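Ata da reunião de acompanhamento – software de manipulação, projeto Fekis
Gornilthorpe, 25 Oct 2025
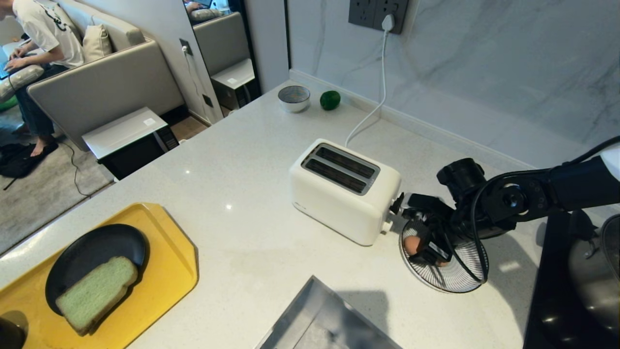 Bancada de testes: garra junto à torradeira, fatia de pão no prato à esquerda.

Presentes: equipas de controlo, perceção, planeamento e ferramentas. A equipa Barajas participou por chamada.

1. Ata anterior
Aprovada com uma correção: onde se lia "tarefa resolvida" passa a ler-se "tarefa executada nos ensaios".

2. Perceção
Foi apresentado o novo modelo de segmentação, treinado com 1,172 episódios anotados. A equipa considera os resultados bons. Ficou registada a reserva do planeamento: os episódios vêm quase todos da mesma cozinha, com a mesma bancada clara, e o conjunto de validação também. Pediu-se que a estimativa de pose da alavanca seja avaliada em separado da deteção da torradeira, coisa que já tinha sido pedida em agosto.

3. Planeamento
O planeador Busent passou a gerar a aproximação lateral à alavanca sem pontos intermédios definidos à mão. Em 50 execuções, 5 terminaram em paragem por limite de força. O relatório chama-lhes "casos raros". A reunião não aceitou o termo e pediu os registos completos.
Discutiu-se ainda se o replaneamento a meio do movimento ajuda ou se apenas esconde erros de calibração. Sem conclusão.

4. Controlo
A latência entre o comando e o movimento da garra continua a variar de máquina para máquina. A explicação proposta (fila de mensagens saturada) é plausível, mas não veio acompanhada de medições. Mantém-se o controlador atual até haver dados.

5. Ferramentas
O visualizador de registos perde a sincronização entre vídeo e juntas depois de uma pausa. A equipa Barajas diz que está corrigido – o mesmo foi dito na versão anterior. O ponto só fecha depois de reproduzido por outra equipa.

6. Decisões
Não se anuncia a tarefa do pão fora do projeto enquanto faltar validação numa segunda cozinha.
Perceção entrega as métricas por objeto em 2 semanas.
Planeamento partilha os registos das paragens, sem filtragem prévia.
Controlo mede a latência antes de propor alterações à fila.

7. Outros assuntos
O pedido de mais tempo de GPU fica adiado para a próxima reunião, depois de vistas as métricas do ponto 2.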